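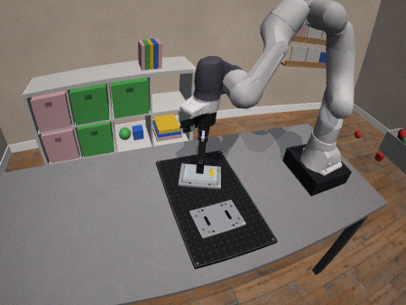
From: Abla Hijazi
Date: 2nd October
Subject: Re: [venue-ops] Tent power for the December wedding at Gallero

Tanko Onyeka wrote:
> The band asks for two circuits and the caterer wants one for the
> warmers. Can we run all of it from the house panel? Also, is 298
> still the right guest count? Subira has a lower number on her sheet.

298 is the count on the signed contract. Subira's sheet predates the second family list, so please discard it.

On power: no, not all of it. The outdoor outlets at Gallero share one 20 amp breaker. Each warmer is rated at 2,000 watts, which is over what I would put on that breaker for a whole evening. The band's PA draws 900 watts at most, and the string lights very little, so those two can stay on the house side.

Warmers go on the rental generator. Somtochukwu has asked Truva for a quote on the quiet model. It should sit behind the kitchen door, not by the ceremony aisle - last year the vows were hard to hear past row six.

Cable runs across the lawn need covers wherever guests walk. The aisle itself stays clear.

Two items still open:
- heater fuel for the tent (gas or electric changes the generator size)
- what time the florist needs the gate unlocked

Tanko, please send me the heater model before Truva confirms.

Abla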